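The Luta fund closed its books at 4:00 p.m. with 3,115 units outstanding, down from 2,867 plus the Roson allotment, which had not yet cleared. Keerthana Rodrigues reran the reconciliation. The custodian in Unasdale showed a lower figure, and the gap matched a redemption booked twice under Fernandes.

She reversed the second entry, left the first, and marked the break as open. Settlement was in two days. The redemption notice period was 90, and no waiver was on file. She attached the ledger and sent it up.
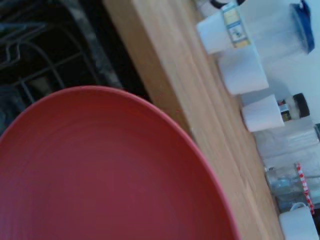 Naveed Bugti replied that the waiver had been given by phone in March and that she should price the exit at the old value. She asked for it in writing.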